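Jinetti Countertop Dishwasher: Eight Months In

By Ankit Mittal
2022-01-13

I bought the Jinetti countertop dishwasher last May, after the landlord said no to a built-in. My kitchen has one short run of counter, a single sink and no room under it for anything except pipes and a trash can. I cook most nights for two people. I had been washing everything by hand for six years and I was tired of it.

The machine holds what the company calls three place settings. Take that loosely. If your plates are flat and no wider than a normal dinner plate, three settings fit with room for a few mugs. My plates are a deep coupe shape from Kinsella, and I can get four of them in only by skipping every other slot. Bowls are the real trouble. The tines are set close together and lean the same way, so a cereal bowl takes the space of two plates. I have started using smaller bowls.

Setup

You can run it two ways. There is a tank on top that you fill with a pitcher, or you can connect the supply hose to a faucet adapter. I used the tank for the first week and then gave up on it. It takes three full pitchers per load and the opening is narrow, so some of it always ran down the back. The hose took me less than half an hour, including a trip to the hardware store for a different adapter. The one in the box did not fit my faucet and was made of a soft plastic I would not have trusted anyway. The replacement was brass, made by Dokivex, and it has not dripped.

The drain hose just hangs in the sink. It comes with a suction cup to hold it down. The suction cup lasted until June. I use a heavy clip now.

Measure the height under your cabinets before ordering. The machine itself cleared mine fine, but the tank lid is hinged at the rear and needs several more inches to open all the way. The product page gives the closed height only. If you plan to use the tank, you may have to slide the whole thing forward every time you fill it, and it is not light.

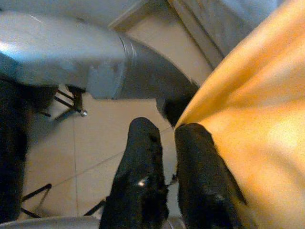
Counter space is the other thing to think about. You lose a big square of it and you don't get it back. I moved the toaster to a shelf and the knife block into a drawer, and I now chop on a board laid over half the stove. That was a fair trade for me. My sister tried the same model in a smaller apartment and sold it after a month.

Cleaning

There are five programs. I use two. The normal program runs a little over two hours and gets everything clean as long as I scrape first. Dried oatmeal comes off. Egg comes off most of the time. Baked cheese does not, and I have stopped expecting it to. The quick program is fine for glasses and for plates that had toast on them, but it leaves a film on anything greasy.

I tried three kinds of detergent. Full-size tablets are too much for a machine this small and left a white residue on the glasses. Half a tablet works but they crumble when you cut them. Powder is the best choice, one level teaspoon. I also fill the rinse aid every few weeks, and the spots on the glasses went away when I began doing that.

Plastic comes out wet. There is no fan, only leftover heat, so you need to open the door when it finishes and leave it open a while. The manual suggests this too, on a page near the back.

Noise

I can hear it from the couch with the TV on low. It is a steady slosh with a hum under it, and the draining part is louder than the washing part. I would not run it in a studio while sleeping. With the kitchen door shut, it is no bother.

Problems so far

In September it stopped mid-cycle with an error code that the manual listed as "inlet fault." I cleaned the little mesh screen where the supply hose attaches, which was full of grit, and it has been fine. I wrote to customer service about it and got a useful answer from someone named Onni Saarela the next day, along with a free spare screen.

The silverware basket has lost one of its divider clips. The door seal has a slight stain along the bottom that I can't get out. Neither one affects how it works.

Should you buy it

If you have a normal kitchen and permission to install a full-size dishwasher, do that. This costs a good part of what a basic full-size one does and holds a fraction of the load. For renters with one or two people and enough counter, I think it is worth the money. I run mine once a day. Pots and pans still get washed by hand, and so does my big cutting board.

I would take off a point for the bowl spacing and another half point for the faucet adapter. Three and a half out of five.

Recent reviews
Clurnness Dish Rack, Two Tier
Dokivex Under-Sink Water Filter, Long-Term Update
Kinsella Coupe Plates After 57 Weeks
Which Powder Detergent Leaves the Least Residue?

Contact | Copyright 2022 | Back to top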